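Home | Visits | Workshops | Calendar | Contact

Print this page | E-mail this page

Open day at the Purneck bakery school, Irnholm

30 Aug 2026

The bakery school on the Purneck site opened its doors to the public again this summer. We took the early bus and were in line by nine. Entry is free, but you need a ticket from the front desk, and mine was number 584.

The tour starts in the flour store and goes on to the mixing room, where a batch of sweet dough was already resting under cloths. Students here learn to shape by hand before they are allowed near the sheeter. The instructor rolled two colors of dough together, twisted the rope and closed it into a ring in a few seconds. My own ring came open twice.

After that came the ovens, which are older than the building, and a short talk on glazes. One of the teachers trained in Cáceres and brought back a recipe for an orange peel syrup. It was good, a little bitter.

The tasting room is at the back. The school baked 200 rings for the day and they were going fast by noon. Plates had run out, so they were handed over in bowls. Coffee is extra. Parking is behind the Trostix warehouse, 5 minutes on foot. The next open day is in January.

Recent visits
Salt works at low tide
A morning at the Irnholm paper mill
Five small dairies
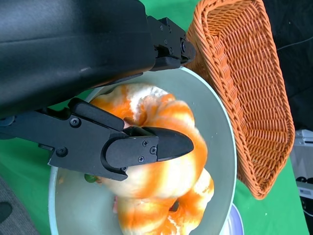 Marbled rings in orange and cream, tasting room.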